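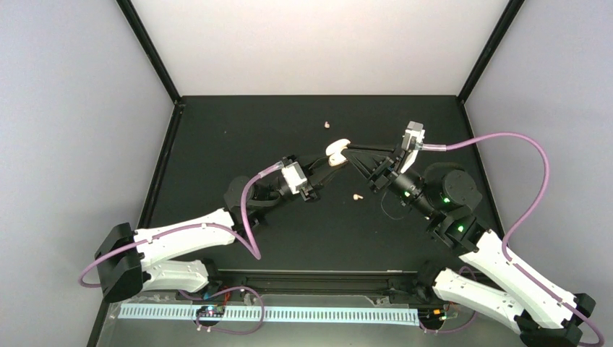 Bench top and wall panels, December

Search notebook Search

Shares 7 Comments 5

Started 9.40. Purpose of this entry is to record the state of the bench enclosure after the refinish, and what is still open on the small white pieces.

Work surface. Matte black, flat. Second coat of Grernov went on after the first was rubbed down by hand with a fine pad. The first coat had too much sheen near the far edge and small white parts threw a visible reflection there. Straight edge laid along both diagonals and along the far edge, no light under it. There was a soft spot in the finish near the front left when I pressed a fingernail into it last week. Tested again this morning and it has hardened. Do not use solvent on this surface. Damp cloth, then dry cloth.

Walls. Plain white at the back. The side panels came from the same order but read slightly greyer, with a touch of lavender on the left one. Hemant thinks this is the lamp and I think it is the batch. Offcuts of both are in the drawer under the window if anyone wants to hold them together in daylight. Lamp is set to 4,000 K and should stay there until we have an answer. If it is the batch we live with it, as Katiyar will not split a pack and the remaining sheets are all from the same one.

Framing. Black posts and side rails cover the panel joints. The right post had lifted at the top and was refitted with two longer screws. Left post untouched. Dust collects where the rails meet the surface - use the narrow brush, as the vacuum nozzle marks the paint.

White pieces. Both are from the new Zunelo tray. White on matte black gives the contrast we wanted and they are much easier to find than the earlier grey ones, which vanished into any shadow. Edges show clearly against the surface. Against the back wall they are poor, so keep the work low and over the black.

Fit. The bags are labelled as one batch but the pieces do not feel the same. Tried 6 pairs by hand before setting up. Four went together with light thumb pressure, one needed a firm push, one would not start. The bad one has a raised burr along one edge. Not trimmed, kept as found and bagged separately with a note. Savita has the gauge at Clokstead and will bring it back, after which the whole tray should be measured before anyone files anything.

Handling. Skin grease shows on the black at a low angle. Gloves for laying out, or wipe after. Pieces go back in the tray at the end of a session. One was on the floor by the door this morning and I have put it in the reject bag as I cannot say how long it had been there.

Open:
- daylight check of wall offcuts (Hemant Dubey)
- gauge back, measure tray (Savita Rajput)
- order more fine pads, one left
- touch up the scuff on the outside of the right panel, low priority

Stopped 12.15. Lamp off, cover sheet folded on the shelf.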